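# About Bunnag Table

Hello, and welcome! We're a small cooking school that grew out of one family's kitchen, and we teach home cooking the way most of us learned it, at a table with a cloth on it and too many bowls.

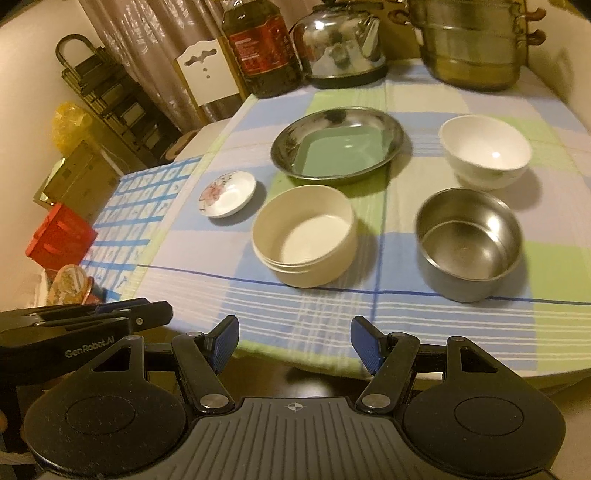
Prapai Srisuk started the school with her brother Boonmee. She had been cooking for neighbors for years, and people kept asking if they could come early and watch. Then they asked if they could chop something. After a while there were more people chopping than eating, and Boonmee (who likes a plan) drew up a list of classes on the back of a calendar page. The first real term began in January with four students, and two of them still come.

The name Bunnag was on the sign when we took over the shop, and we liked the lettering too much to paint over it. We added "Table" underneath ourselves, a bit crooked, and we've grown fond of that too.

## What we teach

Everyday food, mostly! Soups, rice, greens, pickles, dumplings, simple curries, the kind of egg dishes you make when there's hardly anything in the house. We do a few celebration dishes each year, and those classes fill up fast, but the heart of the school is the ordinary weeknight meal.

We also spend a lot of time on the things around the cooking. Where do you put the peelings? Which bowl should you reach for? How do you lay out a table so that you aren't hunting for the salt with wet hands? Prapai feels strongly about this. In her classes nothing goes on the stove until the dishes are out and you know what each one is going to hold.

Beginners sometimes find this slow. By the third class they're doing it at home, and we get happy messages about it.

## Our mismatched dishes

We're often asked why we don't buy a proper matching set. We had one for a little while, all white and all the same size, and it was miserable to cook with! You couldn't tell the sugar from the salt without tasting, and every bowl was too big for garlic and too small for greens.

So we went back to the mix. There's stainless steel in wide, low shapes and in deep ones, and white bowls, and a little saucer with a pink flower on it that everybody fights over. A straight-sided cream container is one of Boonmee's favorites because he can get a spoon right down into the corner. Trays go inside bigger dishes when we want to carry two things at once, or just when the shelf is full.

A few habits we pass on to students:

- Deep steel bowls for anything you plan to whisk or toss. You can be rough with them.
- Wide, shallow dishes for things that need to spread out, like washed herbs or sliced cucumber.
- The smallest saucer you own for the chilies. If it's full, that's enough chilies.
- Keep the kettle at the back of the table, spout turned away from where people are working.
- Big jars go at the back as well. Bring the spoon to the jar and leave the jar where it is.

None of these are laws. Rattana Boonchu puts her chilies in a soup bowl and we love her all the same.

## The tablecloths

We cook on tablecloths. Visiting cooks raise their eyebrows at this, but a cloth keeps bowls from sliding and takes the clatter out of a busy room, and it makes people sit down and stay a while. The plaid one with the blue and lime green blocks has been with us for a long time. Its lines turn out to be very handy for teaching — "keep your bowls behind the dark blue line" is a sentence you'll hear in every beginners' class, and it leaves a clear strip in front of you for your board.

Cloths get shaken out after the morning class, and washed whenever Rattana says so. If you spill something, tell us while it's fresh. We've seen it all, and turmeric is the only thing that really worries us.

## Who we are

**Prapai Srisuk** teaches the beginners and the soup classes. She tastes everything, twice, and will happily stop a whole class to talk about one good radish.

**Boonmee Srisuk** runs the bookings, does the shopping and teaches pickling. Ask him about brine only if you have the afternoon free.

**Rattana Boonchu** came as a student and now leads our family classes, where the youngest cooks get to wash rice and tear herbs. She also looks after the pantry and the laundry, and knows where every lid is (a real gift in a place like ours).

**Pichit Petchrat** teaches rice and noodles. He used to cook at Dredine, the lunch place by the bus station, and he can get a nervous cook laughing in about a minute.

**Abdelkrim Fawzy** joined us most recently and brought bread with him, along with lentils, preserved lemons and a whole new way of making tea. His flatbread class was meant to be a one-time thing. We couldn't let it go!

## Beyond the classroom

Once a season we cook a community lunch with our friends at Herkurico, the garden across the road. They bring vegetables and we bring pots, and anyone who wants to eat can come in. Over the last year we served 2,215 plates, and Boonmee wrote every one of them in his notebook.

We keep a lending shelf too. Students can borrow a steamer, a kettle, a heavy pan or a stack of bowls for a party, and bring them back clean when they're done. Please do check the bottom of the stack before you return it, as our tea strainers have a way of traveling home with people.

If your cupboards are overflowing, we're glad to take spare dishes. Odd ones are very welcome. We can always use deep bowls and small saucers, and we're well supplied with mugs, thank you.

## Coming to a class

Classes are small, and everyone cooks. You don't need to bring anything except an apron and a container for leftovers. We have knives, boards and towels here, and a stool if you'd prefer to sit. Tell us when you book if there's something you can't eat, and we'll plan around it with you so that you get a full meal out of the day like everybody else.

We eat together at the end. It takes as long as it takes, so try not to book anything right after! Then we wash up, with Pichit on the radio and whoever is nearest the sink on the dishes.

You'll find us on Flornorano Street, up the steps beside the key cutter. The door sticks in damp weather, so give it a good push and come on in.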